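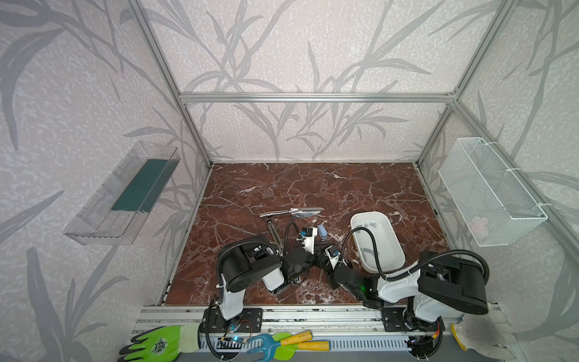
What does Stellis 3 do that the last version did not?

It plans for two arms as one problem, so both grippers can work in the same small area without one arm waiting for the other to back out.

Kutach has released Stellis 3, a new version of its motion planning software for two-arm work cells. The release is available to current license holders in August and replaces the planner that has shipped with Stellis since its first version.

Earlier versions planned each arm separately and used a shared zone to keep them apart. When one arm was in the zone, the other stopped at the boundary. This was safe and easy to set up, but it did not suit jobs where two grippers have to meet over the same part. Stellis 3 removes the shared zone. It checks both arms, their grippers and their cables against each other at every step of the path, and it replans if either arm falls behind.

"Customers kept drawing the zone smaller and smaller until it was no use to them," said Renata Kwiatkowski, who leads the planning group at Kutach. "We decided to stop patching it and write the planner again. Cables took the longest. A loop of cable moves in ways a rigid link does not, and we had to give it room without giving away half the cell."

The software also reads obstacles from the cell. Trays, baskets and tubs can be entered by hand, or picked up from a fixed camera and confirmed by the operator on screen. A saved cell can be copied to another station and corrected there.

Kutach tested the release at its Bemwood site on small-item handling tasks, including hand tools and open containers. The final test ran for 72 hours. On the test computer, a typical two-arm path was planned in 40 milliseconds.

Tokarz, which builds bench-top cells, had early access to the release. "We have a bin job that used to run one arm at a time," said Keir Swanson, controls engineer at Tokarz. "Both arms run now. Setup still takes an afternoon, mostly calibration, and I would like to see that come down."

Calibration files from the previous version will load in Stellis 3. Programs that use the shared zone need to be converted, and a conversion tool is included. Programs with custom stop rules should be checked by hand after conversion.

Stellis 3 is included in existing support contracts. The previous version will receive fixes until the next major release.

About Kutach

Kutach makes planning and control software for small robot cells. The company has 100 employees and is based in Bemwood.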